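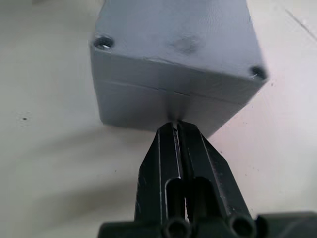 Speaker notes, Oltau review talk
22 Jan 2022, 20-minute slot plus questions

Opening. Hi everybody, thanks for coming in out of the cold. Quick show of hands, who has ever bought a robot kit and then let it sit in its box for a month? (Wait for hands. Put mine up too.) Okay, good, these are my people.

So tonight is a review. I've had the Oltau on my bench for 12 weeks. It's a benchtop arm with a two-finger gripper and a little camera at the wrist, sold by Plesari as a kit for small repair shops. I paid for mine. I get nothing from them, and I'll send the arm back if I end up hating it (the return window runs into February, more on that later).

What I wanted it for. I fix sensor boxes, the gray plastic kind with a lid and a base and screws down in the corners. Opening them is dull, it hurts my thumbs, and I do a lot of it! The Plesari sales page says the Oltau can "assist with enclosure service." I wanted to find out how much work the word assist was doing.

Slide 2, unboxing. Keep this short. The base, the arm, the gripper and a power brick the size of a sandwich. Assembly took me 90 minutes and the manual says an hour. Mention the cable clips, which are great. Mention the one clip I snapped.

Slide 3, the gripper. I like it a lot. Two black parallel fingers with narrow tips, and they close up nice and tight. Narrow tips matter for my kind of work, and most of the cheap grippers I've tried have big flat pads, like trying to pick up a dime in oven mitts. The long slots in the fingers come in handy for bolting things on (I added a strip of rubber and took it off again, ask me why if there's time).

Slide 4, the lid seam. PAUSE HERE, people at the back need a second to find it. Point to the small notch in the middle of the seam. I treat that as the pry point. You want the fingertips lined up with it before you do anything else. If you're off to one side you're just pushing a box around a table, and I have pushed a lot of boxes around a lot of tables.

Say clearly: screws come out first, by hand. The Oltau has no driver. They're set down in the corner holes and I forgot them on my very first try. The arm stopped itself and put up an overload message, so full marks to the safety cutout.

Also say: the fingers are too thick to go into the notch. I use a thin steel tab held in the grip. Plesari sells one as an extra and I think it belongs in the kit. Grumble here, but only a little.

Slide 5, results. I ran 94 lids once I had the tab sorted out. Nearly 90 came up on the first attempt. The rest I finished with my thumbs. I didn't keep a proper log for the early ones, so if anyone asks for a chart, there isn't one. The boxes were used ones with scuffs and scratches from before, which made it hard to tell which marks were mine. Next time I'd start with a few clean ones.

Slide 6, the software. Deep breath. It's called Doltard, and yes, that's really the name, let them laugh. Teaching a position is lovely: you move the arm by hand, press the button, done. Saving the position is where I lost an evening. It wants a file name with no spaces and doesn't tell you that, it just goes back to the menu. Show the menu. The camera view is the best part of it, and having it up close to the fingertips saved me from leaning over the table with a flashlight all day. Pale table, by the way. I used a dark mat for the first week and the black fingers pretty much vanished into it.

Slide 7, price. It's 2,000 dollars for the kit, before the tab. I looked at the Aoki arm too, and it costs more and reaches farther, and the demo unit I tried had a smoother wrist. If you're working on big cabinets, go try the Aoki. For small boxes on a bench I'd still pick the Oltau, mostly for those fingertips.

Slide 8, would I keep it? Yes, I think so. I've got until February to change my mind. My thumbs feel better, I can drink coffee while it works, and I've started batching boxes the night before (never did that in my life). I would not buy it for anyone who hates fiddling with settings.

Questions I'm expecting: noise (a low hum, fine with the radio on), left-handed setup (works, flip the base), warranty (one year, I haven't used it).

If we run short, skip slide 2. If we run long, skip the coffee joke. Leave the arm powered down on the side table afterward so people can come up and move it by hand, and bring the spare clip.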